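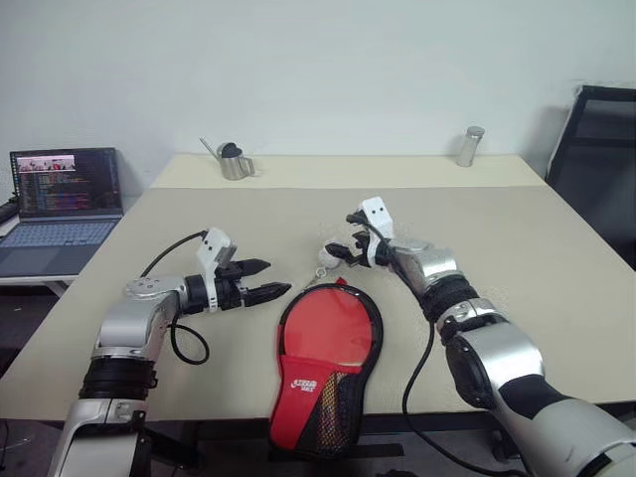

Plasuven, le 4 mars 2021

Chapitre 7
Planifier à deux bras

Ranger une balle de ping-pong dans la housse d'une raquette : un enfant de six ans y arrive en bavardant, et c'est sans doute pour cela que nous aimons tant ouvrir ce chapitre avec cet exercice. Il a l'air d'une récréation – il vous occupera pourtant plusieurs séances, et vous y retrouverez à peu près tout ce que nous avons vu depuis le chapitre 3, mais en double !

Prenons le moment où la pince droite tient la balle au-dessus de la housse rouge, tandis que la gauche, légèrement ouverte, attend de son côté. Que doit savoir le planificateur à cet instant ? La position de la fermeture éclair, bien sûr, dont la petite tirette métallique se trouve tout près de la balle. Mais aussi la place qu'occupe chaque bras, câbles compris (nos lecteurs de la première édition nous ont beaucoup écrit au sujet des câbles, et ils avaient raison), et celle des objets du fond, le pichet et le grand cylindre en métal, dont les reflets donnent bien du souci aux capteurs de profondeur.

Une première idée, très naturelle, consiste à planifier chaque bras séparément, puis à décaler l'un des deux dans le temps dès que les trajectoires se croisent. Hidayah Gunawan, qui a rédigé les exercices de ce chapitre, a soumis cette méthode à 500 configurations de départ dans le simulateur Molteslow : 121 d'entre elles se terminent par un blocage, chaque bras attendant poliment que l'autre lui cède le passage. Nous verrons à la section 7.2 comment un espace de configuration commun lève cette difficulté, et à quel prix en temps de calcul.

La section 7.3 revient sur la perception : une surface rouge et brillante, bordée de noir, se segmente plutôt bien, la maille noire du manche beaucoup moins. Enfin, la section 7.4 traite du passage de relais entre les pinces. Gardez sous la main vos notes sur les quaternions, et relisez au besoin l'annexe B – elle est courte, c'est promis.

7.1 L'espace de configuration commun

Notons q1 et q2 les vecteurs articulaires des bras gauche et droit.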